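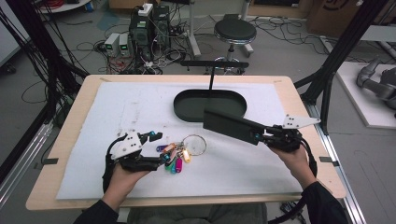

**Keys and wallet station: bench check, Gruldale unit**

Lovely little station to inspect, this one. Comments are under each item.

- [x] **Foam sheet clipped at both sides.** Both clips on. Bare timber showing all the way round, just how we like it.
- [x] **Sheet surface.** Creased a bit, grey smudges and scuffs, worst on the left half. Fine for now. Wipe it down and look again next round.
- [x] **Key tags.** Blue, orange, yellow, green, teal and magenta, all on the one big split ring. I love these tags! You can pick the right colour from the doorway.
- [ ] **Split ring tension.** Not tested. Bring the small pliers.
- [x] **Tray.** Walls raised all round, flat inside. Good shape for catching pocket stuff.

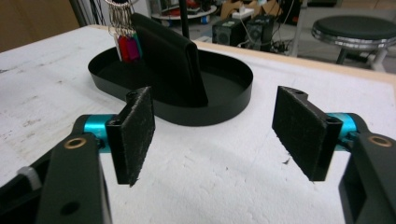
*Gruldale, November*

Second part, wallet and tray together.

- [x] **Wallet fits in the tray.** Standing on its edge, fold up, and it takes up much of the middle. Great fit, though it does lean.
- [ ] **Room for keys beside wallet.** Tight. The tags overlap the wallet's top corner. Try the next size up from Drirau before we order 82 of them.
- [x] **Timber edge.** No action.
- [ ] **Label on tray.** Jacquet format, 5 mm lettering, please.

Recheck at 2,000 uses. Send the sheet to Sirketti with the item numbers left as they are.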